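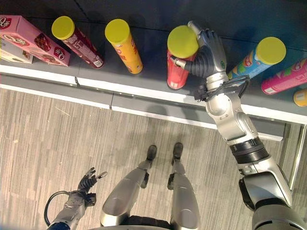

4. Stocking the snack shelf

Read section 3 (Fitting the shelf) first. The shelf must be level and fixed at both ends before anything is put on it. These instructions are for the Zetero low display shelf, 900 mm module, with the edge strip fitted. If you have joined two or more modules, repeat steps 1 to 14 for each one and start at the left.

What you need

A dry lint-free cloth
A soft damp cloth
The facing list for your shop
The price tickets for the shelf, already printed
An empty crate for items that are going back to the stockroom

Clearing and cleaning

1. Take everything off the shelf, one item at a time. Put cans in the crate standing up and boxes flat.

2. Wipe the top surface with the damp cloth, working from the back to the front. Go over the edge strip last.

3. Dry the surface with the lint-free cloth. Cardboard boxes pick up water quickly and the bottom flap will start to lift.

4. Check that the edge strip is pressed home along its whole length. If one end has come up, push it down with your thumb until it clicks. A strip that will not click needs a new clip, part 708.

CAUTION: Do not use spray polish on the shelf top. Tall cans will slide on it.

Placing boxes

5. Start with the boxes, at the left-hand end. Lay flat any box that is taller than it is deep. A box laid on its side is steadier and can be stacked two high.

6. If two kinds of box share the same space, put the larger one underneath. Leave enough of the lower box showing for the customer to read the name.

7. Turn each box so that the printed front can be read by someone standing in the aisle. On a low shelf this is usually the largest face, pointing upwards.

Note: Customers will move the boxes. A box left at an angle is fine during opening hours and only needs straightening at the evening tidy.

Placing cans

8. Check each can before it goes on. The plastic lid should be pressed down all the way round. If the lid is loose but the seal under it is whole, press the lid back on. If the seal is torn or lifted, put the can in the crate and write it in the damages book.

9. Stand the cans upright with the lids on top. Hold each one near the top, just under the lid, and lower it straight down. Do not lift a can by the lid alone.

10. Leave a finger's width between cans. They should not be packed tightly against each other, as the customer needs to get a hand round one without knocking the next.

11. Keep one flavour to each column, front to back. The colour of the can is the quickest guide, but two flavours may be close in colour, so read the name as well.

12. Turn the cans so that the name faces the aisle and the barcode is to the side or the back.

13. Keep the base of the front can just behind the edge strip. No part of the can should rest on the strip.

14. Run your hand lightly along the row. A can that rocks or leans has something under it, or its bottom rim is dented. Lift it, check the shelf and the rim, and replace the can if needed.

CAUTION: Do not stack cans on top of one another on this shelf. There is no back rail at the height of a second row.

Price tickets

15. Slide each ticket in from the right-hand end of the strip and move it along until it sits under the left edge of the item it belongs to.

16. Read the name on the ticket against the name on the item. Do this for every ticket, even if only one has changed.

The lower panel

The panel below the shelf front is a cover. It is not a second shelf and must not be used to hold stock. To vacuum the carpet underneath, use the flat nozzle and keep it clear of the white trim, which marks easily.

Evening tidy

17. Straighten the boxes and pull the cans forward so that each column is full at the front.

18. Stand up any cans that have fallen. Check them as in step 8.

19. Take out anything that belongs on another shelf.

20. Write down any flavour with only one can left and pass the note to whoever is doing the morning order.

Note for the Pakness shop: your shelf is the 3000 mm run and the boxes go at both ends. Follow the facing list from Chie Wada where it differs from steps 5 to 7. The Clumham shop uses the steps as printed.

Replacement clips and strips are ordered through Oona Hämäläinen. Give the part number and the shelf length.

Section last changed Jun 7, 2025. Steps 13 and 16 are new.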